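ok thread on the Fernelton substation vote bc my replies are a mess. typing fast, sorry

1/ Council pushed the decision again last night. Was supposed to be May. Now its "once the load study is complete" and there's no date on the load study. So.

2/ Quick background. Undow wants a battery site next to the old Tarnar Road substation. 18 megawatts. Fenced lot, gravel, row of containers. Lease is for 16 years with an option to renew.

3/ Why there – the wires are already there. Every other site they looked at needs a new line, and a new line means easements, and easements mean another two years of meetings. I have sat through those meetings.

4/ Dahlgren (owns the substation) says it can take the hookup but wants the study first. Fine. Reasonable even. But they knew that in the winter and the study only got ordered this month?? 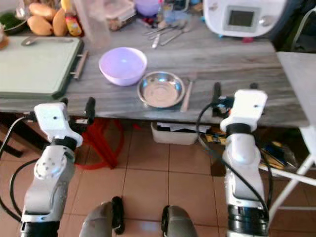 Two bowls on the counter.

5/ The noise thing. The cooling fans are what people are worried about. Nearest house is 900 feet from the fence line. Undow's own sound report stops at the road, so there's no number for the houses on the far side of it. Somebody on council did ask. Answer was "we'll get back to you."

6/ The fire thing. Fire chief's letter is in the packet, page 190 (yes the packet is that long). He wants a second gate and a hydrant on the north side. Undow agreed to the gate. Hydrant is still "under discussion" meaning who pays.

7/ Imo the town should not pay for that hydrant. Put it in the lease. Easy.

8/ Lots of people asking if this lowers your bill. No. Not directly. The battery sells power back in the evening when prices are high, and that money goes to Undow. Town gets the lease payment plus property tax. Thats the deal, whatever you think of it

9/ And no it's not the same as the wind project. Different company, different land, that one got pulled. Please stop sending me the wind map

10/ What I'd want before a vote: sound numbers past the road, hydrant in writing, and who cleans up the site if Undow folds. The draft lease has one sentence on cleanup. One.

11/ Not against it fwiw. The evening outages on the east side are real and I'd take a battery over another diesel genertor parked behind the school.

12/ Written comments are still open, clerk's office takes email. Put "Tarnar Road" in the subject line or it goes in the general pile. Will post the study when its out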